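**Quezada slant organizer + Celus desk**
Grulley Office Fittings — stock page, updated September 2026

Both back in stock. Organizer ships on its own or with the desk. Desk on its own too, just ask, the site only shows the pair right now and I haven't fixed it.

**Quezada organizer**

Brown wood, slanted grid of compartments. Stands on the desk, doesn't screw to anything. The slant is the whole idea — small stuff slides to the back of its slot and stays there, and you can see what's in it from the chair. Flat-front organizers we used to sell (the old Asthorpe ones) hid everything in the bottom row.

- Price: $19
- Comes assembled, no tools
- Felt dots for the feet in a little bag, stick them on yourself
- One color only, brown. Stop asking about white, we looked into it
- Wipe with a barely damp cloth. No spray polish, it leaves the slots tacky

Good for: spare adapters, packets of screws, SD cards, labels, samples still in their bags, pens if they're short. Not good for: letter paper, mugs, anything with soil in it. Someone did put a plant in one. Not covered.

**Celus desk**

Light wood look, pale beige laminate top. Smooth, no grain you can feel, mouse runs on it without a mat. Takes a laptop and a pile of gear and still leaves you a place to write. Goes in any room, carpet or hard floor. On carpet give it a day or two to settle and then do the leveling feet again, they'll have sunk a bit. 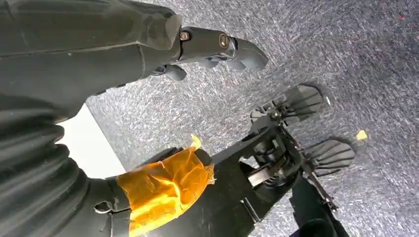
Leveling feet are the screw-in kind, turn by hand. If one won't turn, take the weight off that corner first. Don't force it with pliers, the collar strips and then you're emailing us for a new one (we do keep them, no charge for the first).

- Leg frame and top ship in two boxes, sometimes two days apart
- Allow 16 days from order if it's going outside our own van route
- Inside the van route Fermín Montecinos brings it himself and will carry it up stairs. Not three floors of stairs
- Assembly is one person, a screwdriver and an hour. Two people for flipping it over, please
- Hot pans and soldering irons will mark the top. So will acetone
- Tape residue comes off with dish soap and a bit of patience. Scraper no

The top is the same one we've used since the first batch in June and the only thing changed is the edge strip, which used to lift at the corners in hot rooms. New strip is glued differently. If you have an early one and it's lifting, send a picture of the corner and your order number and we'll post you a length of strip with instructions. You'll need a clothes iron.

**Setting the two up together**

Put the organizer on whichever side you reach with. Most people end up with power and network on one side and small parts on the other, works well, keeps cables from dragging through the slots. Leave a hand's width between the organizer and the laptop or you'll be knocking it with your knuckles all day.

Don't overload the top row. It's slanted, so weight up there pulls differently than you'd expect, heavy things go low. 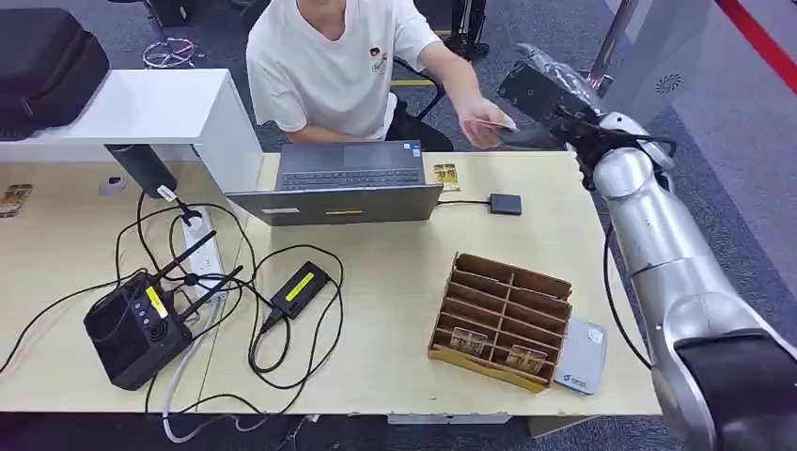

Cable clutter is the other thing people write in about, and there's no tray under the Celus, so plan on where the power strip goes before you fill the desk. Standing it on edge behind the router, like on the left side of this desk, takes up less of the top than laying it flat, and the plugs are still easy to get at. Small wrapped things go in the lower slots of the organizer, and the outside of it does for leaning something flat and gadget sized against. Tall flat things will want a non-slip pad under them. We sell those, they're on the accesories page.

**Stuff people ask**

Drawers? No. There's an Asthorpe drawer unit that fits underneath but it's tight, measure your chair arms first.

Can I stack two organizers? You can, we don't recommend it. Side by side is fine.

Does the organizer smell? A little when you open the box. Gone in a week with the window open.

Is the desk height adjustable? Only by the feet, so a little. It's not a standing desk.

Will it take a clamp-on lamp or monitor arm? Yes to the lamp. Monitor arm yes, if you put a scrap of board under the clamp to spread the load. Tighten by hand, check it again after a week.

Can I cut a cable hole? Your desk. Warranty on the top ends when the drill goes in though. Put masking tape over the spot first or the laminate will chip.

**Orders and returns**

We've sold around 2,000 of the organizers and returns are mostly people who wanted it bigger. Please measure. Returns fine as long as the felt dots aren't stuck on. Desks we take back unassembled only, in the orignal boxes, and you pay the freight unless it's our fault.

Dents and scratches — tell us the same week it arrives, with a photo of the box as well as the desk. The carrier wants to see the box.

Offices ordering more than a few at once, email first and don't use the cart. It charges shipping on every single box and then I have to refund it by hand.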